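Jiltmont Storage Units - Frequently Asked Questions
Last revised 8 August 2023

What unit sizes are available?
Units are sold by floor area. The smallest is 20 square feet. Ceiling height is the same in all units.

How is access controlled?
Each tenant receives a gate code and a separate door code. The gate code expires after seven days of non-payment. Door codes are changed on request at the office.

Is the building heated?
The Vasiliu wing is held at 18 degrees Celsius or above. The Prutamow wing is unheated and ventilated only.

Can I store food?
No. This covers canned goods, pet food, birdseed and spices. Empty food containers must be washed and dried before storage.

Can I store batteries?
Only batteries installed in a device. Loose lithium cells are not accepted in either wing.

How should fabric items be packed?
Use lidded plastic bins. Vacuum bags are acceptable for bedding but will crease foam and stuffing if left for long periods. Do not pack fabric against an outside wall.

Are toys and play kitchen sets allowed?
Yes. Play food is treated as household goods. Remove batteries from anything that makes a sound and keep small parts in a closed container.
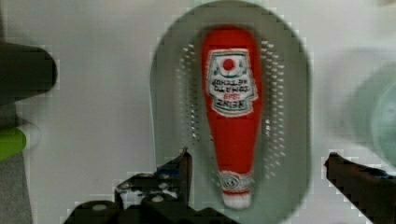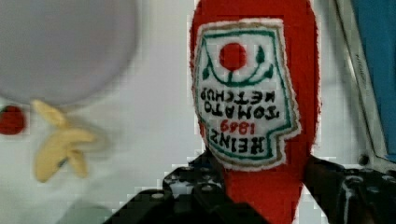

Play ketchup, with a colander and other kitchen toys in the last view.
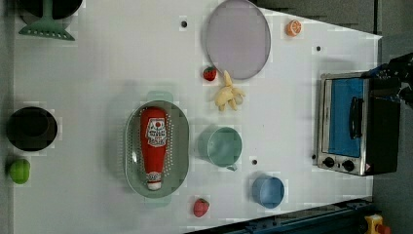

Painted metal toys should be wrapped in plain paper - newsprint can transfer ink.

Does the rental include insurance?
No. Proof of cover is required before a door code is issued. Policies from Oneo or any licensed insurer are accepted.

How do I end a rental?
Give 20 days' notice in writing. Sweep the unit, remove your lock and leave the door unlatched.

Who handles billing disputes?
Write to Ingvar Vídalín at the front office. Questions on access go to Sebastião Guerra.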